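ok I've had a few people ask how I quit buying plane tickets to see my sister and started taking the overnight train, so I'm doing a thread. Get a snack, it's long

Background: I'm on one end of the line, she's on the other, and it's 1,104 miles door to door. I know the number because I drove it once. Once!!

Flying should be easy. It never is. I have to connect, the connection is always tight, and I end up eating a pretzel for dinner at a gate with no chairs. Two trips in a row I got in after midnight and she had to come get me in her pajamas.

So last March I looked up the train mostly as a joke and found a sleeper for less than my flight plus the checked bag plus airport parking. I sat there adding it up over and over like I'd made a mistake. I hadn't

First thing to know: there are sleeper rooms and there are regular seats. I've done both. The seats are huge compared to a plane and they lean way back, but you will hear every single person open every single bag of chips until 2 in the morning.

Packing is its own thing. There is no space in the little room for a big suitcase, so I take one soft bag with the night stuff on top and check the rest. Shorts or leggings to sleep in, a big T-shirt, thick socks. Cars run freezing or boiling and you don't get a vote

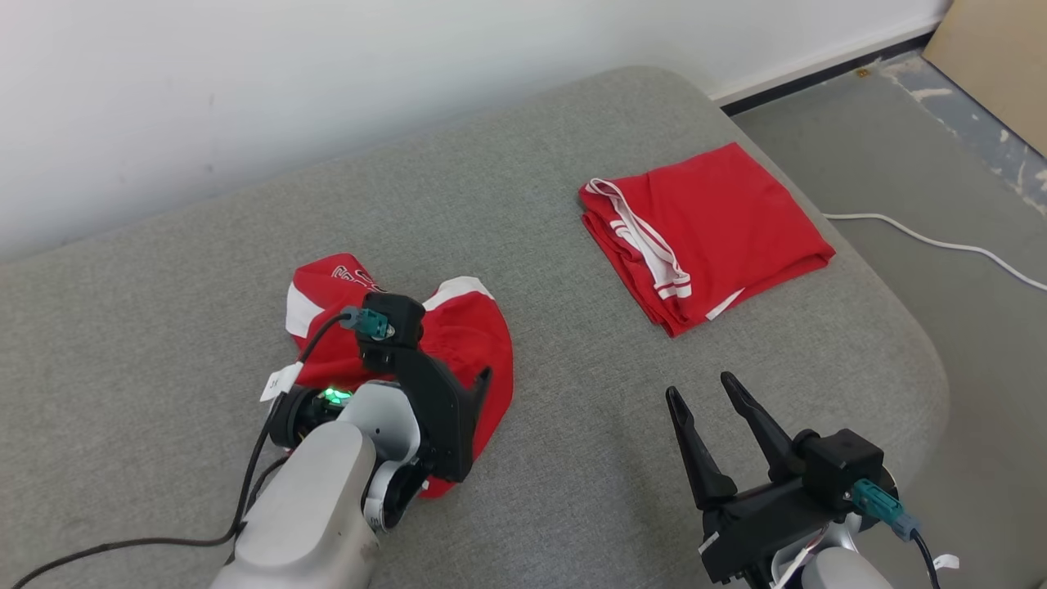

Also bring a real pillowcase from home. They give you a pillow and it's fine, it's a pillow, but your own pillowcase makes the whole thing feel about 500 times less like a dentist's office

Food! If you book a room your meals are included, and you eat with whoever they seat you with. I was dreading this. I am not a talk-to-strangers person before coffee. But my very first breakfast I got put with a retired couple on their way to see a grandbaby and we talked for so long that the waiter started hovering

If you're in the seats you've got the snack car, and the snack car closes for breaks at times that make no sense to me. Buy your coffee when you see it open. Don't think "I'll come back." You won't be able to come back

I bring my own stuff too. Peanut butter sandwiches, apples, a bag of those sesame crackers from Grorkeson (the little deli across from our station, get there before the Saturday crowd). And a big water bottle, filled up before boarding

Sleeping. Real talk, the first night I got maybe four hours. It rocks, it squeaks, and at some point you stop in a town for no reason you can figure out and lie there listening to somebody roll a suitcase down the platform

Second trip I slept like a baby. I don't know what changed. Earplugs, probably, and I asked for a room in the middle of the car instead of right over the wheels. Ask for the middle!!

The lower bunk is better if you're tall or you get up at night. The upper one is cozy but climbing down in the dark in socks is a whole adventure and I have the shin to prove it

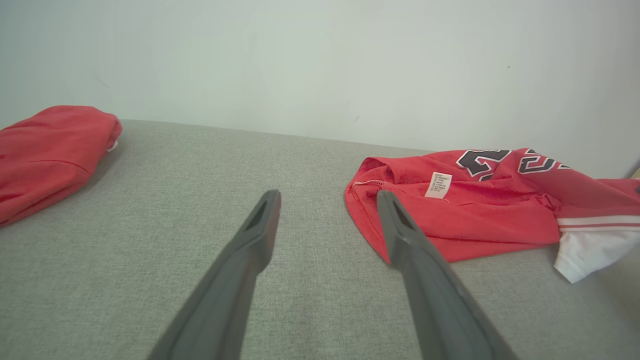
Can you get a refund if your train is super late?
Depends on the ticket and how late, and in my experience you have to ask for it. I called after one really bad delay and got a travel voucher, which I used on the next trip. Be nice to the person on the phone, keep your booking number handy

And it WILL be late sometimes, so let me talk about that. My worst was almost five hours. We sat in a field behind a freight train and I finished an entire mystery novel and started reading the safety card. Never book anything important for the same day you arrive. I tell my sister "sometime in the afternoon" and leave it there

The wifi is a rumor. Download your shows, your playlists, your maps, everything. I keep my tickets and station info in Mudico, which is the only trip app I've found that still opens with no signal. They're not paying me, I wish they were paying me

Showers: yes there is one if you're in the sleeper section, and no it isn't bad. Go early in the morning or right after lunch. Wear flip-flops. Brace yourself against the wall on curves, I'm serious

The best part is the window. There's a stretch right outside Serkska where the track follows the river and the sun's coming up and everybody in the lounge car just kind of goes quiet. I've tried to get a picture of it every time and they all come out as my own reflection holding a phone

Getting home is the part I've gotten good at. Bag gets emptied the same day or it sits there for a week, I know myself. Everything out, wash pile, put-back pile, done before I'm allowed to lie down 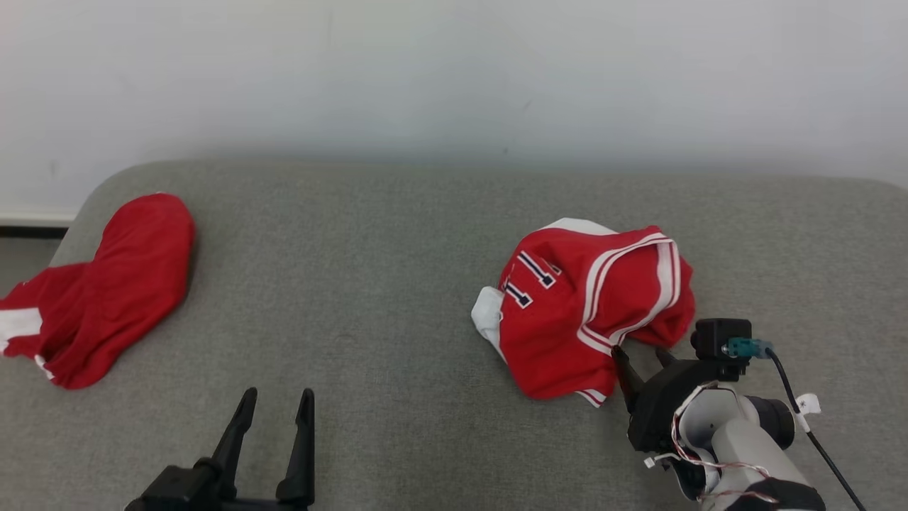 Red stuff gets its own load.

Cost, since that's what half of you asked. I book about two months out and I check early in the week. Prices jump all over the place so if you see a good one, take it. I waited a day on a cheap room once and I'm still mad

Would I do it for a quick weekend? Nope. You'd spend the whole thing on the train. But if you've got five days or more and you like staring out a window with a coffee, try it one way and fly back. That's how I started

Next one is the Fashola line, which I've never been on, and I hear the lounge car has the big curved windows. If you've ridden it tell me which side to sit on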